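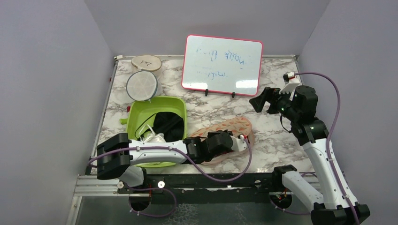

The pink patterned bag, on the marbled top

18 Jul 2023

I have been meaning to write about cloth bags for ages, and then Amarachi Fashola asked me last week how I keep mine from taking over the house, so this one's for her. (Short answer: I don't, really!)

The pink one is my favourite. I do love a proper pattern, and plain canvas has never done much for me. It lives folded in my coat pocket and comes out for bread, library books, swimming things, whatever the day needs. I had 44 bags at one point. Forty-four! They were stuffed behind the kitchen door and every time I opened it a few slid out on to my feet.

So in July I had a big sort through. Anything with a broken handle went for rags, the freebies went to Emilian Voicu for his allotment onions, and I kept 11. That still sounds like a lot, but three of those are tiny ones for socks and chargers when I go away.

I wash mine at 32 degrees — my machine has funny settings — with the dark ones kept separate after an unfortunate business with a navy bag and a white towel. Then I lay them flat on something smooth, pull the seams straight with my fingers and fold in the sides first, handles tucked inside. Ironing is for people with more patience than me.

Next I want to make one myself from an old pillowcase. If you've got a pattern with a flat bottom, please send it over, and go easy on the zips.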